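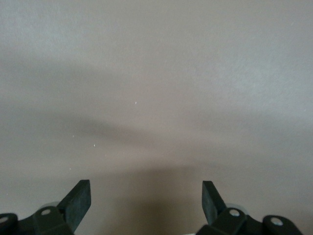

Hekwood Facilities Help Desk
Ticket: Thermostat in second-floor meeting room insists it is 48 degrees
Status: Closed, with reservations
Location: Panicker Building, second floor, north side
Reported by: Accounts Payable

Original request
The thermostat says 48. The room is not 48. The room is what I would call August. The heat has been running since before we got in and one of the plants has given up. Please send somebody before the vendor call at 2.

Log

Entry 1
Confirmed by phone that the requester had not changed the setpoint. Requester confirmed this with some force. Asked whether anyone else might have changed the setpoint and was told that anyone else had better not have.

Advised opening the door. The door was already open.

Entry 2
On site. The unit is a Curkon wall thermostat, the model with the round button that does four different jobs depending on how long you lean on it. Display reads 48. My pocket thermometer reads 79. The setpoint is 70, so the thermostat is doing its duty as it understands it and calling for heat with everything it has.

Held the button for 5 seconds to restart. It restarted. Display reads 48.

Held the button for 12 seconds to do a factory reset, per the manual. This changed the display language. Held it again and got English back, along with a setpoint in Celsius. Fixed that too.

Switched the zone to Off at the panel so people could use the room. Vendor call went ahead on time, in shirtsleeves.

Entry 3
Called Curkon support. They asked for the firmware version, then asked me to update it, then mentioned that this model can't be updated. Their suggestion was a sensor offset. The menu allows an offset of up to 5 degrees either way. We are 31 degrees out. I thanked them.

Entry 4
Took the thermostat off its base. There is a hole in the drywall behind it where the cable comes through, large enough for a golf ball, and a steady stream of cold air coming out of it right onto the sensor. The wall cavity runs up to the old loading bay, which was closed in during the Skosden remodel and, judging by the draft, closed in by an optimist.

So the thermostat has been right all along about the temperature of the inside of the wall. I owe it an apology and will not be making one.

Packed the hole with duct seal putty and put the unit back. Display climbed to 61 in the time it took to find my screwdriver, and was at 72 after lunch.

Entry 5
Zone back to Auto. Reading is now within 2 degrees of the pocket thermometer, and I am not certain which of them to believe. Left an offset of zero.

Requester reports the room is now "a bit chilly." Setpoint is 70. Room is 70. Explained this. Requester would like it noted that it was nicer before – noted.

Entry 6
Checked the other thermostats on the north side while I had the putty out. Same hole behind the one in the copy room, same draft, though that one was only reading low by a few degrees and people had blamed the copier. Sealed it.

Opened a separate ticket for the loading bay wall, which needs insulation and somebody with a budget. That one has been assigned back to me for review.

Resolution
Unsealed cable opening behind the thermostat. No parts replaced. If a north side room runs hot in December, pull the thermostat off the wall before calling Curkon.

The plant has been moved to the windowsill and is not covered by this ticket.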